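8 Jun 2019 - hand-held gripper, Galtberg office, dropped frames and a pinch 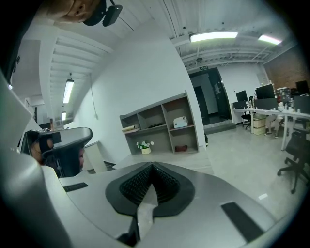

Still from the gripper camera, plastic film over the lower lip of the recess.

Session stopped early. Trigger on the hand-held unit stuck closed twice this morning, the second time with Frøydis Lindqvist's fingertip between the pads. Red mark, skin not broken. She logged it on the safety sheet and I countersigned.

Log shows 263 good grasps before the first stick. After that the position reading lags the trigger, and the recording drops frames in the same stretches. I first put both down to the USB lead. Swapped it for the spare from the Skundton kit, same result, so the lead is fine.

Took the trigger off after lunch. Return spring has come off its post and was rubbing the encoder wire. Insulation worn through on one side. That would explain the lag and probably the dropped frames, but I have not proved the second part. The spring post is the Arnholm print from April, a bit short compared with the drawing.

Separate matter - the film. A loose piece that close to the lens and the moving parts should have been caught at the start check. I don't think it caused the stick, as the spring is well away from the recess, but the check needs a line for it.

Done so far:

- wire sleeved and rerouted
- spring refitted with a dab of glue (temporary)
- 30 open/close cycles on the bench, no stick

Still to do:

- longer post, ask Rebane for a reprint in nylon
- bench run of 564 cycles with logging on
- go through the last 20 recordings for the same lag

Unit is tagged out until the new post is in. Please don't borrow the trigger for the other one.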